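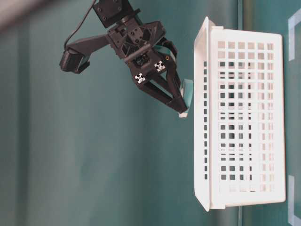
Talks > Workshop nights > Dumau: speaker notes

OK, so my talk is about Dumau, the arm I've been building in our shared workshop at Nolludgate, and mostly it's about the gripper, which ate the whole summer. I'll keep this first bit short because people will want to get to the questions. Leave the picture up while I talk! The two fingers are the part I'm proudest of, long open links that taper down to a point, and they've got that little teal and white block pinched right at the tips, next to the rim of the basket. Point out the black bracket sticking out to the side with the wrist camera on the end of it, and the cable looping back up. I'll come back to that cable.

Fingers first. These are version 7. The early ones were solid and chunky and they looked great on my desk, and then I bolted them on and they hid everything the camera needed to see. Opening up the middle fixed most of that (and they print faster, which I didn't plan but will happily take credit for). Pass around the box of old ones here. Warn people that version 3 has a sharp edge.

Teal padding story. I tried bare plastic, then rubber bands, then some foam I had left over from a drawer liner. Bare plastic is hopeless with small blocks. Rubber bands work beautifully for one evening. Don't spend long on this, I always do.

Now the markers, the two black and white squares on the gripper body. I print mine on plain paper and stick them on with a glue stick, and yes, I've put one on upside down and lost a night to it. Ask who else in the room has done that - there'll be hands.

Cable! Version 4 had it pulled tight along the bracket with zip ties, very tidy, and it yanked itself out of the camera every time the wrist turned far enough. So now it gets a big lazy loop. If anyone takes one thing home from this talk, please leave slack in your cables.

Next bit is the basket. I picked one with grid sides because I liked being able to peek in while I'm testing, and then spent ages fighting with the software because the camera sees all those little square holes and whatever is behind them. Drusta, which is the script I wrote to find the rim, used to get completely lost in the holes. It now only looks for the thick lip and ignores the rest. I also put corners of tape down on the table so the basket goes back in the same spot. Cheapest upgrade in the whole build.

Numbers slide. 2,602 tries logged since I started keeping a proper log, and 920 of those are on the current fingers. Longest run without a drop is 107. Say that one slowly, I was standing there with a cold coffee refusing to sit down.

If there's time, talk about Inga, the smaller arm I want to start in September. Same gripper, shorter bracket, hopefully fewer screws. If there's no time, skip straight to questions and mention that the finger files are on the workshop drive, in the folder called fingers_final_2. Ignore fingers_final.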